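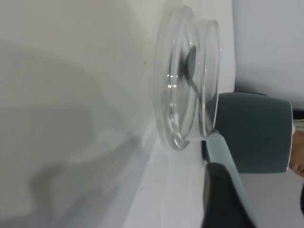
**Planning and Costing Automated Equipment, handout 4**
Costing a small tabletop arm
Notes by Dalia Mägi, revised May 6, 2021

Read this before the costing exercise. It assumes you have the payback formula from handout 3 and have looked at the two supplier quotations, Wimeteck and Grolar, in the course folder.

## 4.1 Start from the task list

A purchase request that begins with an arm model is sent back. Begin with the objects to be handled, the surface they stand on and the movements required. For the tableware cell the objects are mugs, glass vessels, a spoon, and small dry goods such as coffee beans. Each object sets a requirement:

| Object | Requirement | Budget line affected |
|---|---|---|
| Spoon | Narrow grip, end of a thin handle | Fingers and pads |
| Clear glass | Detection against a white table | Cameras, lighting |
| Mug | Opening width, handle clearance | Gripper stroke |
| Beans | Spill recovery | Cleaning, downtime |

Payload hardly matters here. Students tend to pay for it anyway, as it is the first number on every data sheet. Reach matters more, and so does the space the wrist takes up when the gripper is working close to the table.

## 4.2 Cost lines

Use the following lines in the order given. Do not merge them.

1. Arm and controller
2. Gripper body
3. Fingers and pads (consumable, budget per year)
4. Wrist camera
5. Fixed camera and mount
6. Table, lighting, background
7. Integration labour
8. Operator labour, including resetting objects between runs
9. Spares and breakage

Lines 3 and 8 are the ones most often left out. In the Evangelista quotation the fingers are listed under "accessories" with no replacement interval. Ask for the interval in writing. If the supplier will not give one, assume two sets a year and state the assumption.

Two cameras are costed separately. The wrist camera gives the close view of the grasp, but the gripper takes up part of its image. The fixed camera covers the table as a whole. Dropping either one saves money on paper and moves the cost to line 7. 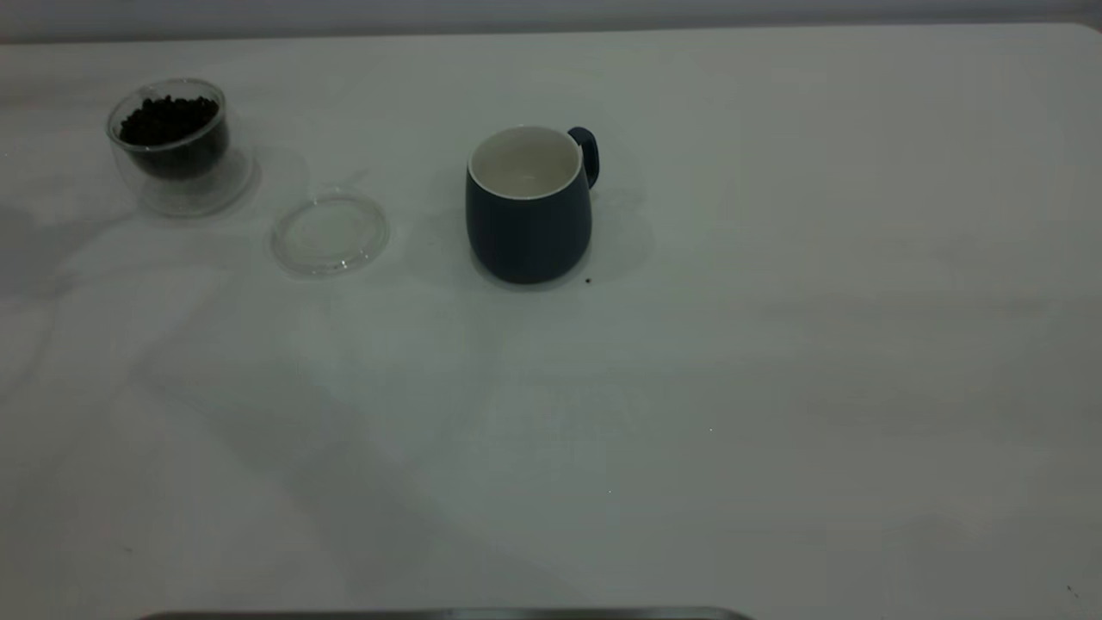

*Figure 4.1. Fixed-camera view of the work surface: glass cup with coffee beans, clear lid, navy mug.*

The lid in Figure 4.1 shows why line 6 is kept apart from the cameras. A transparent part on a white surface is defined mostly by reflections at its edges. Before pricing a better sensor, price a darker table covering and a second lamp. Ryota Oda's worked answer in the folder compares the two options.

## 4.3 Worked figures

The Drinduver gripper kit is taken at 2813 euros, without fingers. Write it off over two years in equal parts, no residual value:

2813 / 2 = 1406.50 euros per year

Delivery is quoted at 12 weeks. An order placed after the July budget round will not be usable in the first part of the autumn term, so no operating hours may be claimed for that period.

Allow 20 per cent contingency on lines 6 and 7 only. Contingency on a fixed quotation is not accepted.

## 4.4 Lease or buy

Leasing suits a cell whose object list is still changing. Compare on total cost over the same period, and check who pays for pads, recalibration and return freight. Afiq Lau's spreadsheet has a cell for each of the three. A blank is read as "unknown", so enter zero where you mean zero.

## 4.5 Exercise

Prepare a one-page budget for the tableware cell using either quotation. Show all nine lines. Mark every assumed figure with an A and every quoted figure with a Q. Add a short note on which line you would cut first and what the cut would do to the task list in 4.1.

Hand in to Sizwe Molefe. Queries about the quotations go to Jinlong Xue, who holds the originals. Spreadsheets without visible formulas are returned unmarked.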